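3.2 Table setup and sorting of mixed utensils
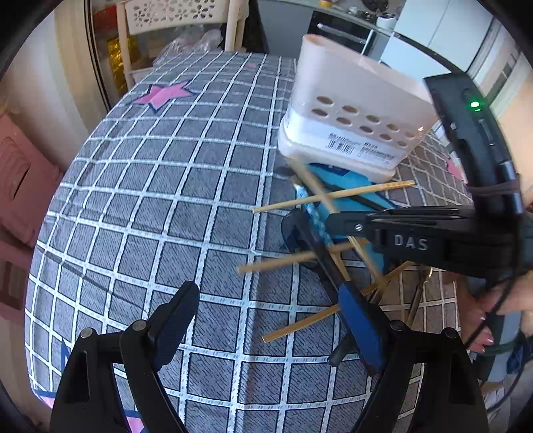

The trials took place in home kitchens, at the table the household normally uses for meals. No table was replaced or cleared of its usual covering before a session. Participants were asked to empty their utensil storage onto the table and return it to order in whatever way they considered correct. Valentin Jitaru ran the sessions in Testdale and Bořivoj Šťastný those in Farnport, using the same written instructions at both sites.

Figure 3. Thin wooden sticks and one blue-and-white striped stick spread over a printed tablecloth, with a plastic caddy behind them.

The storage vessel in Figure 3 is a rectangular caddy with rows of oval holes along its side. Caddies of this type were common in our sample and have two properties relevant to the task. First, the opening is narrow compared with the length of the items, so sticks must be brought close to vertical before they can be inserted. Second, long items stand well above the rim and raise the center of mass. A lightly filled caddy therefore tips easily when placed on anything other than a flat surface. In the figure the caddy sits tilted on a blue object. We coded such cases as "unstable support" and recorded whether the participant leveled the vessel before starting to fill it.

Thin sticks were the most difficult item class in the study. Spoons and forks have a handle end and a working end, and participants used the difference to orient them. Plain skewers and chopsticks offer little of this information at a glance, and when dropped together they settle in crossing directions. Lifting one stick often shifts those lying over it. We refer to this arrangement as a crossed pile, and distinguish it from a parallel pile, in which most items lie within 10 degrees of a shared direction. The distinction was made from still images by two coders working separately. Disagreements were settled by discussion, and piles on which no agreement was reached were dropped from the analysis of pile type but kept in the analysis of total time.

Participants approached crossed piles with one of two methods. In the first, which we call gathering, both hands sweep the sticks inward until they form a rough bundle, and the bundle is then tapped on the table to align the ends. In the second, called picking, sticks are removed singly, beginning with those on top, and are placed in the caddy at once. Gathering was faster for piles of 40 sticks or more. Picking produced fewer drops over the table edge and was preferred by participants whose tables were small or crowded.

The table covering also affected the results. Tablecloths with a printed grid, such as the gray one in Figure 3, gave coders a convenient visual reference for stick direction, although the printed lines could not be used for measurement near the edges of the wide-angle images, where they appear strongly curved. Light tan sticks remained easy to separate visually from a gray ground. On beige or wood-patterned coverings the same coders missed sticks more often, and these images were coded a second time after an interval of one week.

A single item that differs in color from the rest was treated as a marker. The striped stick in Figure 3 was coded in this way. Participants tended to remove a marker early, even when it was not on top of the pile, and many set it aside before beginning the main sort. When asked about this afterward, they usually described it as belonging to another set.

In total, 295 crossed piles were retained. Each was assigned a support code, a pile type, a covering type and a method code, following the scheme developed for the earlier Palomino drawer study. The scheme was altered in one respect: "mixed method" was added for participants who gathered first and then picked out the remainder. The image archive, about 3000 stills, is stored under the project name Uneck and was last checked against the coding sheets on 13 January 2024.

3.3 Timing

Timing began at the first contact between a hand and any item in the pile and ended when the last item was released into the caddy. Pauses spent moving other objects out of the way were included in total time and logged separately. Sessions in which the vessel fell over were not restarted.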